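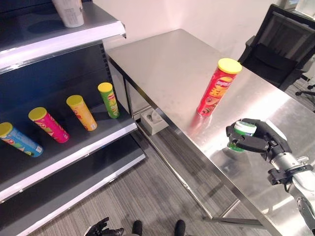

Photo: Pencombe bench archive

Thursday, June 7, 2018

Lid seal work, continued from May. Second batch of yellow polyethylene lids came in from Esgate. Mouldy smell in the carton, so I left them open on the windowsill overnight before weighing.

Weighed 14 lids from the new batch. Spread is wider than the May lot and two of them are light enough that I set them aside. Rim thickness looks fine on both. I think the weight is missing from the center disc, but I need to section one to be sure.

Leak test on the Ploken rig: canister filled with dry rice flour, lid pressed on by hand, laid on its side, 1000 turns at the slow setting. Old lids lost a trace of flour at the seam. New lids lost less, except where the can rim had a dent. Dented rims leak whichever lid is on them. Should sort the cans before the next run and stop mixing them.

The Costa gauge is drifting again. Zeroed it before each reading and wrote the zero in the margin of the data sheet. If anyone uses it, please do the same.

Humidity cards inside the sealed cans have not changed color after 2 days. Leaving them in.

To do: section a light lid, reorder cards, ask Esgate which mold cavity the light ones came from. Cavity number is not readable on either.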